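Parents Corner > High School > Clubs and Activities

How do we keep a student health awareness club going after this spring?

Posted by Giltau on May 15, 2020

Hi all, long-time reader, first time starting a thread. My daughter is a junior and she and her friends have a peer group at school that talks to younger kids about vaping. They were supposed to do their big lunchtime event this month and of course the building is closed.
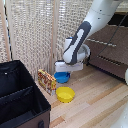
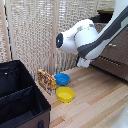

White robot arm over the floor, two shots

So my problem is this. The club had 60 kids signed up in the fall, which is great for a school of 800, and now maybe a handful of them answer the group chat. The teacher who sponsors them is swamped with online classes (I don't blame her one bit) and told the girls they could "pick it back up whenever." My daughter is crushed. She already wrote her talk for the eighth graders and she had posters half done all over my dining room.

What I want to know is whether any of you have kept a club like this alive over video, and how you did it without turning it into one more hour of staring at a laptop. Also, does a club need to do anything official to still count next year? Our handbook is no help, it talks about bake sales for two pages and then stops. And should I be staying out of it? I keep wanting to email people and my husband keeps giving me the look.

Thanks in advance! I'll check back tonight after dinner.

Keledine

Oh I feel for her, my son went through the same thing with his group. What worked for us was making it really short. They meet on video for half an hour every other week and they always have something to make. One time they each recorded a little clip on their phone about how to say no to a friend without being weird about it, and one boy stitched them together. The middle school counselor sent it out to all her families, and I think more kids saw it than would have ever sat through the assembly.

On the official part, ask the activities office, don't wait on the handbook. At our school a club has to turn in a one-page renewal form in May with the names of 5 students and a staff sponsor, and if you miss it you start over as a brand new club in the fall. It took my son ten minutes. Yours may be totally different but I'd have her email them this week while people are still checking.

As for staying out of it, I proofread when asked and I bring snacks to the bedroom door. That's about it for me. The one time I emailed the sponsor myself I heard about it for days.

One more thing, don't let her throw out the posters! Take pictures of them flat in good light and she can use them as slides. The eighth grade talk can still happen too. My son's group did theirs live for one advisory class and the kids typed in the chat way more than they would have raised their hands.

Rotich

clubs are all on hold in our district so i would just wait till fall. the kids are tired

Drandthorpe

I sponsored a group like this before I retired, so I'll chime in. I'd worry less about the chat going quiet. Even in a normal year I had a long list of names in September and 4 kids who did the work by spring, and those few carried it fine. Tell your daughter to call the ones who do answer, on the phone, and split up the jobs. One kid writes, one keeps the list, that kind of thing.

If the sponsor is too busy, she can ask the school nurse or the health teacher to be a backup. I'd have said yes in a heartbeat to a student who asked me herself and came with a plan on one sheet of paper. Have her put the talk on there, and the date she'd like to give it.

Some schools want an adult from the staff on any video call with students, so check that before anybody sends out a link.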